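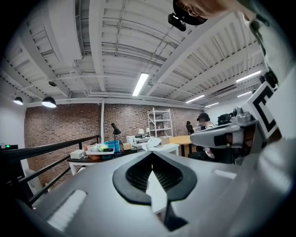

Réplicas de papel y tela de la serie Nurkavora: consejos de taller

Los consejos que siguen se refieren a tres piezas: la carpeta del archivo de Drorkuvier, los documentos que contiene y el chaquetón del archivero. Las medidas están tomadas de la segunda temporada. En la primera la carpeta es más estrecha y no lleva lengüeta, y quien quiera esa versión debe restar 15 mm al ancho y omitir el paso del troquelado.

Carpeta

El cartón adecuado es kraft liso por una cara. El de oficina corriente tiene un tono demasiado amarillo y conviene teñirlo antes de cortar, nunca después, porque el canto absorbe más que la superficie y queda una línea oscura visible en los primeros planos de cualquier fotografía. El tinte se prepara con té negro concentrado, 700 ml de agua y una cucharada rasa de vinagre. Se aplica con brocha ancha, en una sola dirección, y se deja secar en horizontal entre dos rejillas. Si el cartón se comba, se prensa con peso durante una noche, siempre con papel de horno a ambos lados.

El pliegue se marca con plegadera de hueso o con el dorso de un cuchillo sin filo. No usar cúter para hender: en cartón teñido la fibra se abre a los pocos usos. El lomo lleva doble hendido, con 8 mm de separación. En la serie se aprecia un tercer pliegue cerca de la lengüeta que parece accidental; no aparece en todos los episodios y puede omitirse.

El número del expediente es 1.212. Va estampado con tampón en la lengüeta, en tinta azul negruzca, con el punto bajo y algo borroso. Los números de goma sueltos dan mejor resultado que un sello hecho por encargo, porque quedan ligeramente desalineados. Se entintan una sola vez y se hace una prueba en papel de periódico antes de estampar. Las réplicas que vende Nernwood traen el número impreso en offset, demasiado limpio; se puede corregir con un paso muy suave de lija de grano fino.

Documentos interiores

– Papel de 125 g/m² para las actas y el más fino que admita la impresora para las copias de carbón.
– Impresión láser si se va a envejecer con té. La inyección de tinta se corre con la humedad.
– Hornear a temperatura baja, con la puerta entreabierta, y vigilar de forma continua. El papel pasa de tostado a quebradizo en muy poco tiempo.
– Las esquinas se redondean a mano, frotando con el pulgar y una gota de cera incolora.
– Clips de acero sin recubrimiento. Para la marca de óxido basta dejarlos sobre el papel húmedo de un día para otro y retirarlos antes de guardar el conjunto.

El acta del incendio lleva una mancha circular en el margen derecho. La base de una taza mojada en el mismo tinte sirve, pero hay que escurrirla bien: el exceso forma una gota en el borde inferior que en la pieza de pantalla no existe. La fotografía sujeta al acta es de formato pequeño y tiene margen blanco irregular. Se recorta con tijera, sin guillotina.

El texto de las actas solo se lee en parte. Las transcripciones que circulan entre aficionados no coinciden en el segundo párrafo y conviene dejarlo tapado por el clip, como en el episodio final.

Adhesivos

Para la etiqueta frontal se ha probado la cola Min, diluida a partes iguales con agua. Amarillea poco y permite recolocar durante un par de minutos. La barra adhesiva se despega del kraft teñido en cuanto cambia la humedad de la habitación. La cola termofusible no debe usarse en ninguna parte de la carpeta, ya que crea relieve y además no es reversible.

Chaquetón e insignia

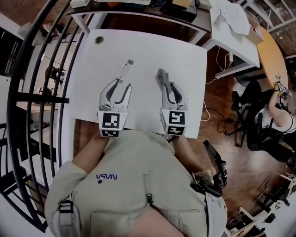
La insignia bordada del archivero mide 38 mm de ancho y se coloca en el lado izquierdo del pecho, con el borde inferior a la altura de la segunda presilla. El error habitual consiste en hacerla demasiado grande. Para calcular la escala antes de bordar resulta útil fijarse en prendas de calle con marca pequeña.. Si la insignia se lee antes que la prenda, sobra tamaño. Se hilvana primero, se comprueba con el chaquetón puesto y cerrado, y después se cose a punto escondido con hilo del color del borde.

El tejido original parece sarga de algodón. Una loneta ligera lo imita bien si se lava dos veces antes de cortar. El desgaste de los puños se hace con piedra pómez, en seco y con la manga rellena de una toalla enrollada. En los codos es preferible la lija al agua usada en seco – la pómez deja surcos. La tela no debe blanquearse con lejía: el tono vira a naranja y no hay forma fiable de recuperarlo.

Los botones son de cuatro orificios, cosidos en paralelo. El tercero está cosido en cruz a partir del episodio de la inundación.

Conservación

La carpeta terminada se guarda en plano, en caja de cartón sin ácido y lejos de la cocina. El papel tratado con té atrae insectos si queda algún resto de azúcar, por lo que no debe usarse té instantáneo. Las fundas de PVC reblandecen el tóner y lo transfieren a la hoja contigua; las de polipropileno no dan problemas. Una bolsita de gel de sílice por caja es suficiente y se cambia en diciembre, antes de encender la calefacción.

Para el chaquetón, percha ancha y funda de algodón. No planchar directamente sobre la insignia.

Corrección del 2026-03-12: en una versión previa se indicaba un hendido sencillo en el lomo. Es doble.

Entradas relacionadas
Lacre de la oficina postal de Drorkuvier: moldes y temperaturas
Envejecer llaves de latón sin ácido
Comparativa de carpetas: Nernwood frente a fabricación propia
Mapa plegable de Nurkavora, segunda temporada
Quitar restos de cola Min de una regla metálica

Contacto | Textos y patrones de uso no comercial, citando la página | Volver arriba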